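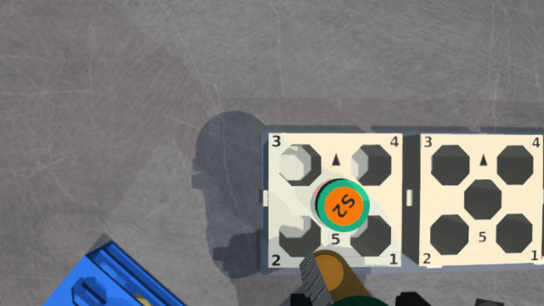 Two numbered trays, side by side.

I finished Mahawong last night. It took me 23 hours, which is longer than I have spent on any game since August. I had planned to write about it sooner but I kept going back for side jobs.

You run a ferry between two river towns, Coswood and Brestholm. You pick up cargo and passengers, watch the water level, and decide who waits for the next trip. There is no combat. The map opens up slowly, and the first three trips are close to identical, so give it an evening before you drop it.

The part I liked best was the night runs. The lamp only lights a short stretch of river and you have to remember where the sandbars are. I ran aground twice on the same one below Brestholm and lost a full load of rice.

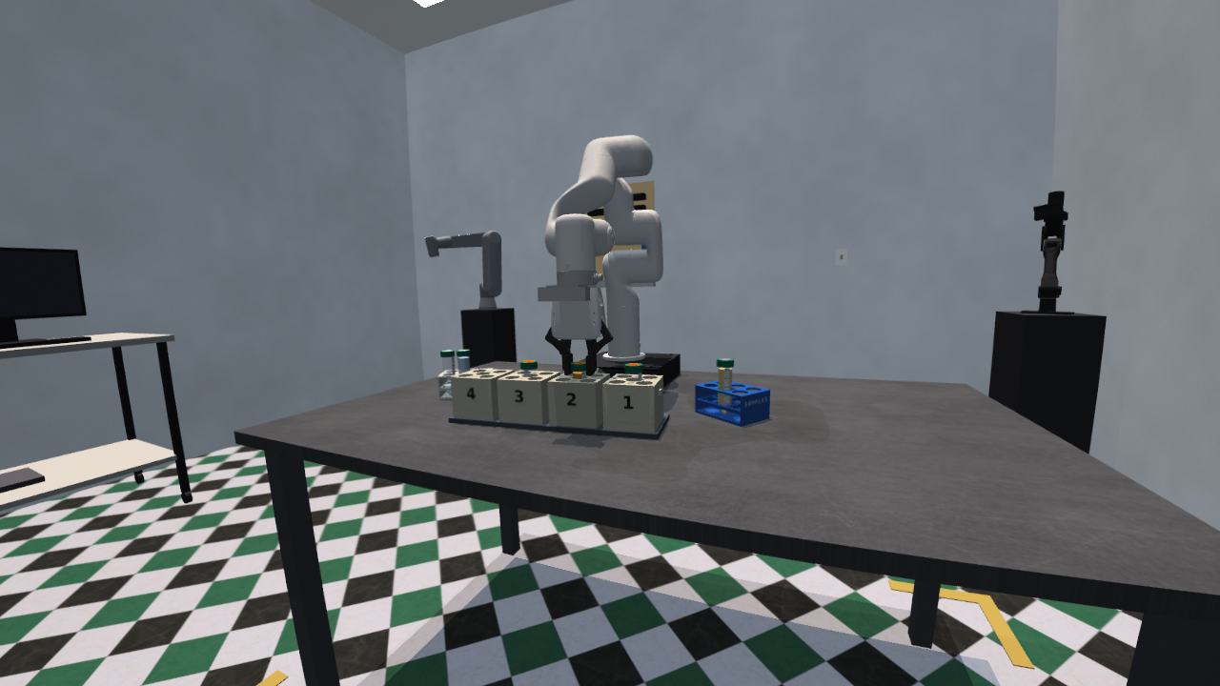

Last updated: October 2, 2020

Samran Nakpan wrote in to say the fishing is worth learning early. I ignored it until the last chapter and I think he is right - the money would have paid for the bigger engine much sooner.

My complaints are small. The menus are slow on a controller, and the autosave only runs when you dock. I lost most of a trip to a crash and had to do it over. The music is fine but there are only two tracks for the whole upper river.

Next up is Surkside, a puzzle game Bilal Bataineh has been telling me to play. I have done the tutorial and got stuck on the second door. I will probably start it properly this weekend, after I go back to Mahawong for the last few fish.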